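Gridden table-top cell: set-up pack for one arm
Part no. 2857, supplied by Brarklow

The pack covers one arm, one round table and the simulated copy of both. Brarklow's leaflet promises picking "from day one". We'd treat that with some care. Allow 56 minutes for the base alignment alone, and do it again if anyone moves the table.

Start with the gripper open and clear of the top. Check its height over the table in the simulation before you trust it on the real arm.

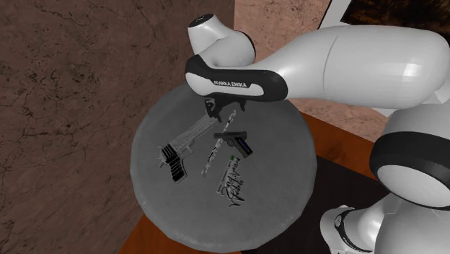

Thin parts are where the claims get shaky. A rod gives the fingers very little to close on, and a height that's slightly out will miss it. The Gilchrist finger pads (part no. 423) are sold as a cure – we have yet to be persuaded.

Re-check the wrist bolts every August. Questions about fitting to Kiri Rutherford, extension 1924.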